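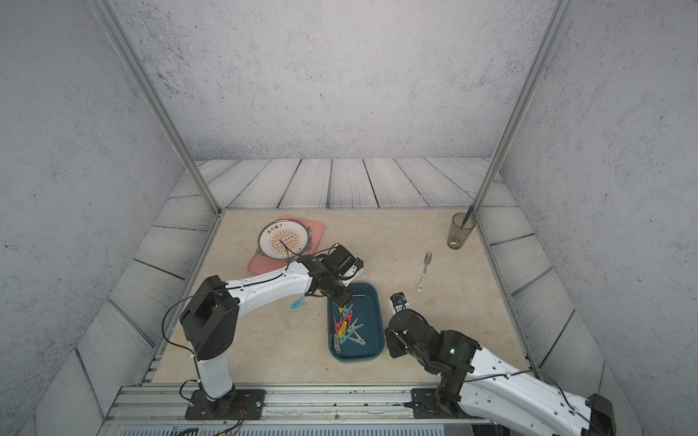 Last changed: December, 11:40 pm

Phone notebook, lost and locked handsets

Okay, picking up where I left off, because I promised Saeed I'd write this down properly instead of shouting it across the bench. The Skeltgate handset is back with its owner and I learned a few things, mostly about how bad I am at keeping my own spare SIM tray in one place.

So the background is that a woman left her phone on the bus to Skeltgate and somebody handed it in at the depot. By the time it reached us the battery was flat and the screen was cracked in one corner. She had no idea of her passcode (her thumb always did it!) and the phone wants the code after a restart, thumb or no thumb. I told her straight out that we don't get around a passcode for anyone. What we can do is get the thing charging and help her prove it's hers, and then she does the rest with her own account.

Charging first. It would not take a charge from the bench supply at all, and I spent far too long on that before I looked in the port with the loupe and saw the lint. Wooden toothpick, phone off, light on, slow. A plug of gray felt came out the size of a lentil. After that it sat at the empty battery symbol for twenty minutes and then booted like nothing had ever been wrong. Note to self and to everybody: look in the port FIRST. I have written this in this notebook before and I will probably write it again.

Then the ownership part. She had the original box at home with the serial on it, so I had her read me the last few characters over the phone and they matched the SIM tray. Good enough for the log. The find-my-phone setting was on, which is great news when you've lost a phone and a pain when you've also forgotten your account password. She'd been trying to reset it from a laptop and the reset code kept going to... the lost phone. Classic. What got us out of it was a second trusted number, her sister's landline, which she'd added years ago and completely forgotten. The code came as a voice call. I wanted to hug the sister.

Still no passcode though, so it had to be erased and restored. Her last backup was from before the bus trip and she got 614 photos back, and she reckons there were maybe a dozen newer ones that are gone. She was fine about it. She'd also had the carrier suspend the line the same evening, which I'd tell anyone to do, and getting it switched back on took one call and a long wait with terrible hold music.

Stuff I want to change on our side:

The intake sheet doesn't ask if the owner has a second trusted number. It should be right under the phone model. I've penciled it in on the pad but Saeed has the file, so Saeed, please!

We need a rule about SIMs in found phones. I left hers in this time and I think that's right, but last month one of us took one out and taped it to the bag and the tape took the label off the bag. Leave them in unless the tray is damaged.

The little charge tester (the Farner one) reads high. I put it against the good meter with a 500 mA load and it was off enough to bother me. Fine for "is anything going in," no use for anything else. I've put a yellow sticker on it.

Also tried the Alleck cables that came in the last order. Out of 5, two drop the connection if you so much as look at them. I've cut the ends off those so they can't sneak back into the drawer. The other three are in the blue cup. I'd rather go back to the Farahani ones even if they cost more, they survive me.

Saeed Jalali asked whether we should make a one-page handout for people who come in after losing a phone. Yes, I think so. My rough list would start with: mark it as lost from any browser, call the carrier, change the email password, then the bank. Don't remove the phone from your account, however tempting that button looks, or you switch off the lock that's protecting it. And don't tap links in texts saying it's been found! She got two of those on her sister's phone, both fake, one with the phone model wrong. I'm thinking we print roughly 1000 and leave a stack at the bus depot, if they'll have them.

Still to do: screen for the Skeltgate phone (she wants to wait until after the holidays), order toothpicks, find my SIM tray.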